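We use cookies to keep this site working and to count visits. Accept | Manage settings

Broltham Rooms: laundry and garment handling recordings

README, second release

What is in this release

The Broltham set holds recordings of a two-armed humanoid robot doing garment work in furnished bedrooms. It was put together by Undano, which runs staffed short-stay flats, and Lasum, which looks after the robots and the recording software. There are 700 recordings. Of these, 500 are marked as complete, meaning the garment ended up where the task sheet said it should. The rest are stopped or handed over part way through, and we have kept them in.

The tasks are picking clothes up off a bed, putting clothes into a tray or taking them out, laying a garment flat, and a first attempt at folding. Making beds is not included. Neither is anything in bathrooms.

Why we recorded it

Undano's housekeepers spend a good part of a shift on things that are not cleaning. Guests on longer stays leave clothes on beds and chairs, and these have to be moved before the bed can be changed. In the service flats they also have to be sorted for washing. Staff told us this was the part of the job with the most bending and the least thanks. The first plan was for the robot to do all of it. After the first month we cut that back to one room at a time, with a housekeeper working on the same floor.

How a recording is made

An operator in the next room drives the robot with a headset and hand controls. The head camera looks down past the torso, so most recordings show the bed or floor close to the robot with its own arms in view. Both hands can be used at once, and operators are told to use whichever is nearer.

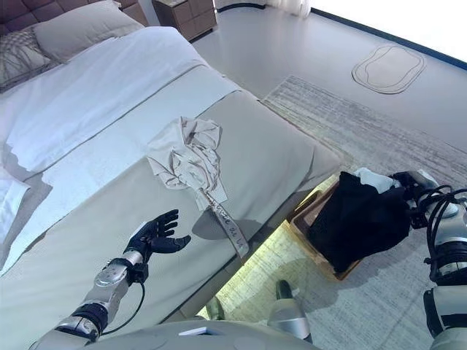
Each recording starts from a set-up that the housekeeper on shift has agreed. They pick where clothes are left, and they were asked to do it the way guests do, which made the work harder than our own early trials. Dark clothes gave more trouble than light ones, especially when piled up, as the operator could not easily tell one layer from the next.

A session lasts 45 minutes, then the operator has to stop. This limit came from the operators. The first rota had them going for 80 minutes and the later recordings from those sessions are noticeably worse – more dropped items, more reaching twice for the same sleeve. They are in the set, with "long_session" in the notes column.

What changed for staff

Four housekeepers moved over to operating for part of the week. They are paid at the higher of the two rates for the whole week. Two have since gone back to full-time housekeeping by choice. One said the headset gave her sore eyes, and the other missed being on her feet.

For those who stayed on the floors, the effect was mixed. There is less picking up, but somebody has to check the room before the robot goes in and look over the clothes afterwards. Early on, this checking was not counted in the shift plan and people were doing it in their breaks. It now has its own line on the rota. No posts were cut during the recording period. We can't say what Undano will do after it, and this file should not be read as a promise either way.

Guest belongings and privacy

All clothes were bought for the project or given by staff. No recordings were made in a flat with a guest staying in it. Sound was not recorded. Where a member of staff came into view, the recording was removed unless they had signed to say it could be used.

Files

Each recording has its own folder with the video, the arm and hand positions, and a short text file giving the task, the outcome and the operator's notes. Notes are as typed, spelling included. The folder called "iyengar" holds recordings made with the Iyengar grip settings, which close the fingers more slowly. Do not mix these with the others if you are comparing speed.

Known problems

Rooms with strong daylight are washed out near the windows. Hand positions drift slightly in long recordings. Outcome labels were given by the operators themselves, and a second person has only checked the folding tasks.

Use

Free for research and teaching. Please don't use the operator notes to rank or assess individual staff – they were written on the understanding that this would not happen.

Shares: 12 | Comments: 3

Contact the Broltham data team | © Undano and Lasum | Back to top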